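Brondero_Desk
The stewards' notice for the Ostthorpe round confirms a penalty of 5 seconds for car 169, applied after the flag. The result is now final.

FolkeNyberg
I respectfully disagree with the decision. The rejoin was safe — the car behind did not lift.
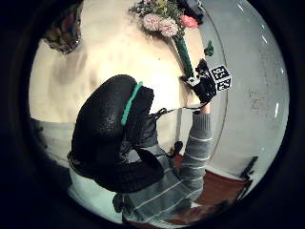
Black gloves, one with a teal band.

Parkora_Member
The rule concerns track limits, Mr. Nyberg. The penalty should stand.

FolkeNyberg
Noted. I maintain my objection.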